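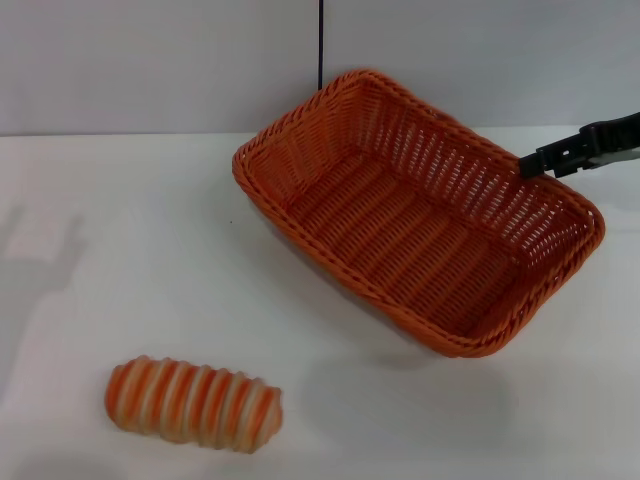
Woven basket in orange, with open sides and a ribbed bottom.

Keeping onions and potatoes longer

In my kitchen there is no cellar, so I had to learn where the vegetables like to stay. The first rule is air. A closed plastic bag holds the moisture inside, and onions become soft in it very quickly. Use a basket or a net, and put a sheet of newspaper on the bottom.

Do not keep potatoes together with onions. I made this mistake for many years. Now the potatoes are in a paper sack in the hall closet, where it is dark, and the onions are on the lower shelf near the door.

Every Friday I look through everything and take out what is soft or has sprouts. Small sprouts on an onion are no problem, cook it the same day. Green potatoes I throw away.

Garlic I buy in June, 600 grams at once, and hang it in an old stocking with knots between the heads.

To clean a woven basket, brush it first with a dry toothbrush, then rinse with lukewarm water and a little dish soap. Let it dry upside down overnight.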